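Llevo toda la mañana con la calculadora y el café frío, así que abro hilo sobre el crédito revolvente, ese que te dan con la tarjeta de la tienda y que parece tan amable cuando lo firmas 🧵

Empiezo por mi caso, que me da un poco de vergüenza pero en fin. En diciembre compré una lavadora y dos tonterías más con la tarjeta Nurkent. Total: 752 euros. Me ofrecieron "cuota cómoda" y dije que sí, claro, con las bolsas en la mano y la niña pidiendo merendar.

La cuota cómoda era tan cómoda que casi todo se iba en intereses. Al sentarme con los extractos vi que llevaba pagados 161 euros solo de intereses y que la deuda apenas había bajado. Me quedé mirando el papel un buen rato.

Mi amiga Trinh Diệp, que trabajó muchos años en una gestoría de Mornisberg y tiene una paciencia infinita conmigo, me dijo una cosa muy sencilla: mira siempre la TAE y el coste total, y deja la cuota para el final. La cuota es lo que te enseñan en grande.

Lo segundo que me dijo: llama y pide el cuadro de amortización por escrito. Yo llamé —tres veces, eso sí— y me lo mandaron al correo. Ahí viene mes a mes qué parte es interés y qué parte es capital. Pedidlo, de verdad, que no muerde.

Y lo tercero, subir la cuota en cuanto se pueda, aunque sea un poquito. A Karabo Swanepoel, mi vecino de arriba, le quedaban más de 500 euros en la de Ketilsson y me cuenta que con ese empujoncito ya ve el final, ¡qué alegría me dio oírle!

Ah, y si os proponen juntar varias deudas en un préstamo nuevo, leed bien las comisiones de apertura y el plazo. Puede salir bien, pero una cuota más baja estirada muchos años acaba costando lo suyo. Preguntad todo lo que haga falta, que para eso están.

Mañana por la tarde sigo con los descubiertos en cuenta, que también tienen miga. Gracias por leerme hasta aquí, y un abrazo enorme a quienes me escribís por privado 💛 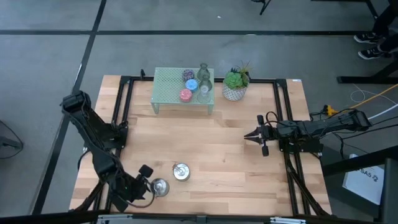
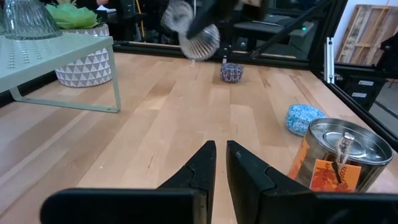
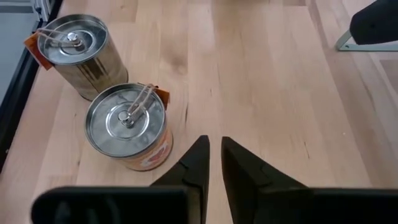 Tres vistas del tablero de madera.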